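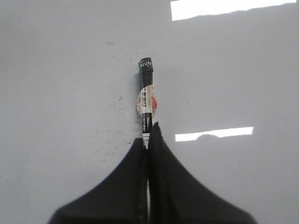

From: Despina Voicu
To: cell-upkeep list
Date: 10 Oct 2021
Subject: Re: Pen cell, grip point moves after finger change

Hello all,

Thank you for the answers on my first message. I put my old text under this one with the marks, so that people who joined the list in April or later do not have to search in the archive.

> We run one small cell at Volleswood with an arm and a two-finger gripper. It takes
> marker pens from the white table and puts them in the rack. I changed the finger
> pads, and since then the pen is held lower than before and it turns a little when
> the arm goes up. I did not touch the program. Is it the pads, or is it something in
> the tool setting? Before I order a new set from Osico I would like to be sure.

Two people wrote that I should measure before I order, and they were right. Yesterday I took the fingers off and put them on the flat plate. The new pads are good. The left finger, however, was sitting on a small piece of old glue which I did not clean from the seat, so it stood at a slight angle. I scraped the seat with a plastic blade, wiped it with alcohol and put the finger back. Both screws were tightened in turns, a little on one side and then a little on the other. If you tighten one screw fully first, the finger walks.

After this I had to teach the tool point again. My way is maybe slow, but I write it for Castaño's group, who asked for it:

Close the gripper with nothing in it and look if the tips meet at the same height. Ours did not before, now they do.

Put the reference pen in by hand, cap up, and close at low force. Go down to the table until a sheet of paper just drags under the fingers. Save this height.

Turn the wrist half a turn and look at the pen from the side. If the cap makes a circle, the centre is wrong. Correct by half of what you see, and turn again.

Run 13 cycles at slow speed with a hand on the stop button, then 100 at normal speed.

I did the slow cycles without a problem. In the 100 I lost one pen, at cycle 53, and I think this was my fault, as I had put it down too near to the stop block. Then I left it to do 300 during lunch and none was dropped.

About the colour of the surface. Someone on the list asked why we stay with the glossy white when the lamps reflect in it. I agree it is not the best. The wrist camera finds a black cap on white very easily, but when the pen lies under a reflection, the edge of the cap is lost and the angle comes out wrong. I have ordered a matte sheet from Vastutent and I will try it on one half of the table only, to compare. Until then I have turned the lamp over the rack side to the wall.

Please also keep the table clean. Small specks and grey smudges are not a danger for the gripper, but our vision program takes the bigger ones for an object if the threshold is set low. I put the wiping of the table on the weekly sheet, together with the check of the screws.

One question is still open for me. The force setting that came with the new pads is higher than the old one. It holds the pen well, but I am afraid it will mark the softer barrels. Does anybody use a lower force with the rubber pads, and at what speed do you lift? I prefer to have a number from a cell which has been running for some months and not only from the data sheet.

With kind regards,
Despina Voicu
Volleswood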